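About Fovdale

Small shop. Two founders, one rented floor, a lot of laundry.

Fovdale works on one question: can a machine do your chores yet? Short answer, no. Longer answer, a few of them, slowly, if you're patient and don't own anything silk.

Anju Shakya started the company after 6 years fixing packing lines at Zalport, where every box was the same box. Homes aren't like that. Latifa Fawzy joined in January of our second year and runs the testing side. She came from hotel housekeeping and knows more about hangers than anyone should.

What we do: take an ordinary household job, break it into steps, try each step with an arm until it works or we give up. Clothes first. Hanging up, taking down, moving a shirt along a rail without dragging its neighbor with it. We set up in rooms with beds and wardrobes in them, becuase that's where clothes live.

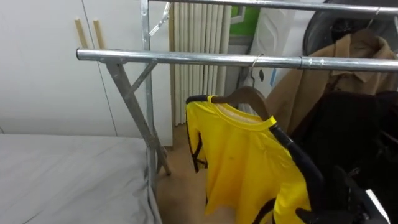 Then the numbers, which people always ask for. A step has to go right 300 times before we call it done. So far 3 steps are done. Folding is not one of them. Fitted sheets, please don't ask.

Shop-floor work is further along. Our Mrema program does sorting and tagging for small garment repair shops, and 2 of them use it most days. Someone still has to stand nearby. We tell customers that up front, some walk away, fine. Eltero is the home version and it's not for sale. No date either. When there is one it'll go on this page.

Things we won't do: sped up video without saying so, demos with a person hidden at the controls, promises about next year.

Visits are by appointment, Saturday mornings, coffee is ok but not great. Bring a jacket with a difficult collar if you have one, Latifa collects them. Jobs, school groups and repair shops wanting to try Mrema, use the contact form and say wich one you are in the first line. Anju reads them all, usually after 9 at night, so replies come late.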